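Home Diary Builds Parts Shelf Older Entries About

The grippers, November
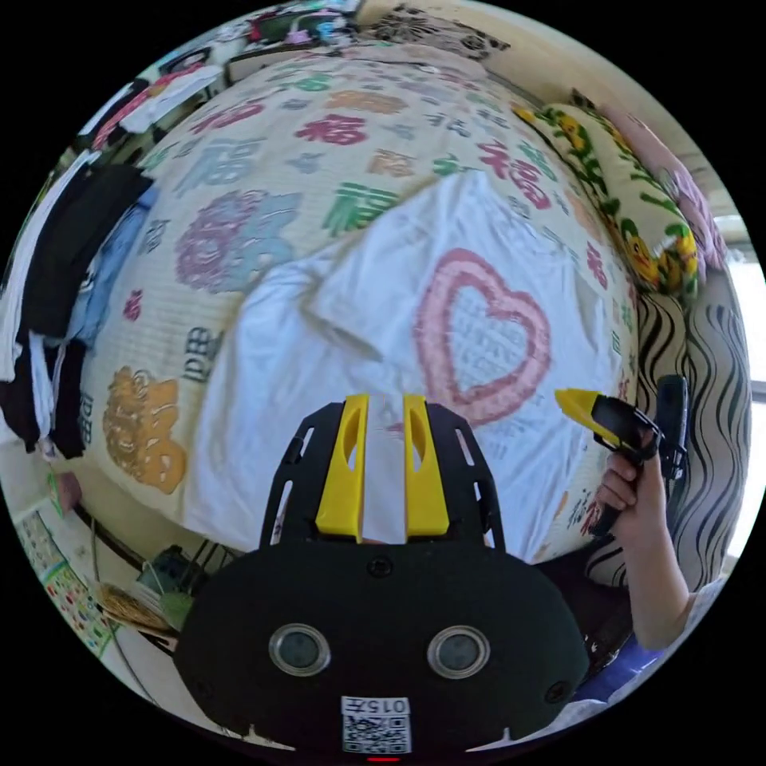 BUILD DIARY / HAND GRIPPERS

I have been promising myself to write this one up properly, and it is already past ten at night, and the tea is made, so I will sit down and do it before I find another screw to tighten.

The bed is still the best workbench in the house. I know how that sounds after all the money I put into the real bench, but cloth behaves differently on a quilt than it does on a hard top. On the bench the tips skate along and stop dead against the wood. On the bed everything gives a little, and the yellow fingers can press down and come together underneath a fold. I have the white cloth with the big pink heart on it for practice, and by now I could draw every crease it likes to fall into. I am very fond of that cloth. It will be a rag by spring.

So, the state of things. Both grippers are together and both close when I pull the trigger, which is more than I could say in the last entry. The fingers are the fourth version. Version one was solid and so stiff that it pinched up nothing at all, two had the slot in the wrong place, three was lovely for an evening and then cracked right where the slot ends. For four I rounded the ends of the slot and slowed the printer down, and I let the parts cool on the plate overnight, which took more patience than I usually have. I ran one pair through 300 squeezes while listening to the radio and could find no white stress marks afterward. Adi says 300 is nothing and I should come back when I have done ten times that. Adi is right, of course, but I was pleased all evening and I am still pleased now.

The color was an accident of what was left on the spool. I meant to go with gray, and then I loaded the yellow to test the nozzle and liked it so much I finished the job in it. Against a white cloth it is very easy to see where the tips are, too, and my eyes are not what they were.

Adi Oei came by at four with the box of springs from the Flumholm workshop, where we have the shared shelf. (Remember to put 5 back, I only used the short ones.) We spent a good while arguing about the trigger. I had it pulling very light, thinking that light would be kinder on the hand, and Adi tried it and handed it straight back and said it felt like a toy. With the stiffer spring it is so much better! You can feel the moment the fingers touch each other, and you can hold a fold without crushing it. I would never have gone that way by myself. I always want to take force out of a thing, and here it wanted some put in.

What I cannot get right yet is doing two hands at once. With one gripper I can lift a corner of the cloth perfectly well and carry it across. With two I find I look at the right hand the whole time and the left one wanders off and grabs the quilt. I have grabbed the quilt more times than I care to put down. Adi can do it — years of piano, I suppose — and got a clean fold in half on the second try, with the heart more or less in the middle. Then I tried again and folded it into something like a dumpling, and we stopped for soup.

The arms themselves, the ones these are meant to teach, are still in pieces at Flumholm. I have named the pair Halim, after the street where I found the first motor, and Halim has one good shoulder and no elbow. The new elbow bracket is printed but I had the bolt circle off, I measured to the edge of the hole when I should have measured to the center, and so 48 grams of plastic went in the scrap bin. I was grumpy about it for a whole morning. There is a fresh one drawn up and I will run it when the printer is free, because at the moment somebody has a very large lampshade on it and the thing still has hours to go.

I had a look at the Ikgate boards again for the elbow, since everyone at the workshop seems to swear by them. I think they are too big for the space I have. The Drirach one would fit if I turned it on its side and moved the cable exit, and it costs 81 with the connector, and I have been going back and forth on that all week like somebody choosing a couch. I may wait. I have an older board in the drawer that would drive the elbow slowly, and slow might be fine for laundry. Folding is not a race, and I would much prefer an arm that takes its time over one that throws my shirts at the wall.

One more thing about the bodies, while I remember. The black housings hide every greasy thumbprint except when the sun comes in by the head of the bed, and then they show all of them. I wiped both down before supper. The labels are holding well. I was afraid the codes would curl at the corners with all the handling, and I had clear tape ready, but I have left it in the drawer for now.

I want to thicken the base of the fingers by a hair before I print spares, and file the inside edges, which catch on loose threads. Adi suggested gluing a thin strip of rubber inside the tips. I have an old bicycle tube in the hall closet that might do, if I can cut it straight. I want to try it on one pair only, so that I have the plain ones to compare with, and I want to try it on towels too, which I have been avoiding. Towels are heavy and they drag, and I suspect they will show me everything that is still wrong with the trigger.

Took the long way around to saying it was a good day. My hand is sore at the base of the thumb from the new spring, so perhaps I will go halfway back on that, though I am not telling Adi yet. Need more M3 screws, the short ones, and the small file is at Flumholm in the blue tin unless it has walked off again.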